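Folmont spent the spring rewriting the part of its software that decides when a gripper should close. The old planner, Cillow, worked out a full path first and then followed it, even if the object had moved.

The new version, Cillow 2, checks the view from the gripper again at every step. It was trained on 3000 recordings made by people with hand-held tools.

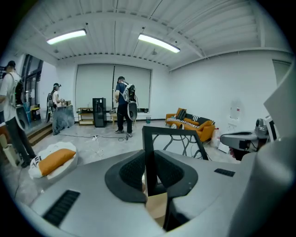
*People with gripper devices in a room, seen from one of the hand-held tools.*

Most of the work went into timing. Video and jaw position came in on two clocks, and the planner learned to close late. Heitmann wrote the tool that lines them up. Skonbridge will test the release on its packing line in June.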